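Subject: Re: [conserv-db] 断片レコードの色管理と解像度の統一について

6月23日(土)の投稿に返信します。先に引用しておきます。

> Nisuraの旧データベースから移行した断片レコードのうち、2,931件で色プロファイルの欄が空です。
> 画像自体にもICCプロファイルが埋め込まれていないものが混ざっています。
> 一括でsRGBとみなして埋めてしまってよいか、ご意見をください。
> また、解像度は600 dpiに揃える方針で問題ないでしょうか。

まず一括埋め込みについてですが、反対です。プロファイルの「割り当て」と「変換」が移行スクリプト内で区別されておらず、Adobe RGBで保存されたファイルにsRGBを割り当てると、緑の彩度が目に見えて落ちます。陶片の場合、釉薬の色は分類の補助情報として検索にも使われるため、影響は表示の問題にとどまりません。

手元のLutbridge分で確認したところ、欄が空のレコードは412件ありました。このうち、TIFFのタグから入力機器を特定できるものは機器ごとの既定プロファイルを割り当て、特定できないものは「不明」と明記して残しました。空欄のままでは、未調査なのか調査済みで不明なのかが後から判別できません。値は次の3種に限定しています。

- `embedded`:ファイルに埋め込みあり。欄の値より埋め込みを優先
- `assigned`:機器情報から割り当て。根拠を備考欄に記入
- `unknown`:調査済み、特定不可

`assigned`の備考欄は自由記述ですが、タグ番号と読み取った文字列をそのまま貼るだけで足ります。要約すると後で照合できません。

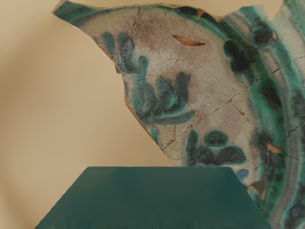
Owen

レンダリング画像の扱いも、この機会に決めておくべきです。三次元モデルから書き出した画像は、白灰色の釉と緑の筆描きのように微妙な差が問題になる資料でも、光源とトーンマッピングの設定次第で色が変わります。写真と同じ欄に入れると、測色値として引用される恐れがあります。Avleyのスキーマには`image_origin`という欄があり、`photo`、`scan`、`render`を区別しています。同じ語彙を採用すれば、相互に取り込む際の変換表が要りません。

`render`の場合は、色プロファイルのほかに書き出し時のビュー変換の名称も必須にしてください。sRGBで書き出したという情報だけでは、ビュー変換の有無がわかりません。

次に解像度です。600 dpiに揃えるという表現は二通りに読めます。

1. 新規のスキャンを600 dpiで行う
2. 既存のファイルを600 dpiにリサンプリングする

1には異論ありません。2は避けてください。低い解像度の原本を拡大しても情報は増えず、ファイルサイズだけが増えます。ヘッダのdpi値だけを書き換える方法も、スケールバーのない画像では実寸の計算を壊します。三次元データ由来の画像にはそもそもdpiが意味を持たないので、ピクセル寸法のみを記録し、dpi欄はnullとするのが妥当です。

破断面の記録についても一点あります。旧データベースでは胎土の色が釉薬の色と同じ欄に、スラッシュ区切りで入っていました。順序が一定していないため、自動分割はできません。Lutbridgeでは表記の揺れを7種に整理し、該当しないものは手作業に回しています。対応表が必要であればCSVで送ります。文字コードはUTF-8、BOMなしです。

移行スクリプトの修正版は7月中にリポジトリに置きます。それまでは、色プロファイル欄に対する一括更新を実行しないでください。すでに実行した環境がある場合は、更新前のダンプの有無を知らせてください。ダンプがあれば差分から戻せますが、更新日時の欄も上書きされるので、戻す作業は該当レコードに限定したほうが安全です。

なお、サムネイルは再生成が必要です。現行の生成処理は縮小後にプロファイルを破棄しており、ブラウザ側ではsRGBとして解釈されます。縮小前にsRGBへ変換する処理を加えました。レンダリングインテントは相対的な色域を維持する設定で、黒点補正は有効です。原本のファイルには書き込みません。

Owen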